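News > Workshop notes > Software
Last updated June 1, 2020
6 min read

What I've been doing with the cluttered compartment

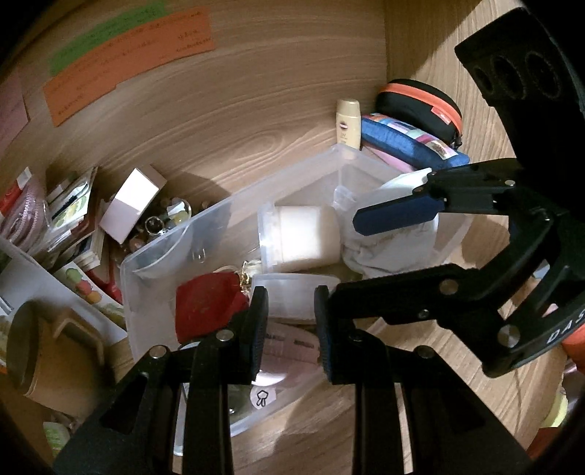 Why the grasp planner got slower, and why I'm happy about it

Hello from the software corner! Murdo asked me for a few paragraphs on the planner, and since I've spent most of the spring staring at the inside of wooden compartments full of odds and ends, I have plenty to say (he may regret asking).

Those of you who read the March issue will remember that Panow, our planning stack, was fast and pretty cheerful about everything. Give it a depth cloud, it would spit out a grasp. It did fine on boxes. It did fine on bottles standing up by themselves against a back wall, like the pale yellow one in the corner there. Then Róisín started building compartments the way people really keep their stuff, with a frosted bin in the middle and things packed in it and around it, and Panow fell over in about every way I could think of and a few I couldn't.

The first problem was the bin. Translucent plastic is rotten for our depth sensor. The walls come back as a kind of fog, with holes in it, and the old code filled holes with "free space". So the planner would happily route a finger straight through the rim. I've changed that. Unknown is now its own thing all the way down the pipeline, and a path that goes through unknown costs more than one that goes around. It sounds obvious when I type it out. It took me most of a month, mainly since the hole filling was happening in three different places and one of them was in a helper file called misc_old.

The second problem was wrapping. Clear packets, shiny bits, a jar on its side with the light right on it. Kirsty has been labeling for us like a champion – we're at 3,039 frames now, and the last 2,000 of those are all clutter of this sort. She also wrote the little tool that lets you paint a region as "can't tell", and that has turned out to be the most useful button in the whole program. Before, people had to guess where the cloth bag stopped and the bin started, everybody guessed differently, and the network learned to be confidently wrong. Now it's allowed to shrug. I love that button.

Two grippers, one clock

The bit I get asked about most is how we keep the two grippers from knocking into each other when they're working over the same bin. Look how close the fingers get at the near end and you'll see why people ask!

The old way was a lock. One gripper claims the space, the other waits, then they swap. Very safe, very dull to watch, and no good for anything where you want one side holding while the other side lifts. Hamish and I ripped that out and put in a shared schedule. Both planners write the volume they expect to sweep through over the next stretch of time into one table, and each reads the other's entries before committing. If they overlap, the one with the cheaper replan gives way. The table ticks at 100 Hz, and I can already hear Hamish telling me it should be faster. We'll see. I'd like to get the clocks properly lined up first, because last week I lost a whole afternoon to what I swore was a planning bug and it was a timestamp in the wrong units. (Mine. My units.)

Fingertips get a special case. We let the padded part of a finger come closer to things than the linkage does, since touching things is its job, but the linkage arms spread out a lot wider than you'd guess when the gripper opens, and the old collision model had them as one skinny box. Jean redrew the model so it moves with the opening width. Plans that used to look roomy now come back as "no, sorry". That's where most of the extra planning time goes, and I'll take it.

Still on my list

Soft things. Pouches and cloth bags change shape when you pull on them and Panow still thinks the world is made of bricks. Róisín has an idea about treating them as a stack of loose layers, and I'm going to try it on the Ojala branch so I don't break anyone's demo.

Small stuff under big stuff is the other one. At the moment the planner won't suggest moving one item to get at another unless you ask it to by name. I have a rough version going with a search depth of 6, and it gets silly past that – it once planned to shift the same booklet back and forth until it ran out of moves.

If you're pulling the new build, please delete your cached maps first. The format changed and the error message you'll get is not helpful. I'm fixing that too. Bug reports to me, labeling questions to Kirsty, and if anyone has a spare frosted bin in a different size, I'd be very glad of it.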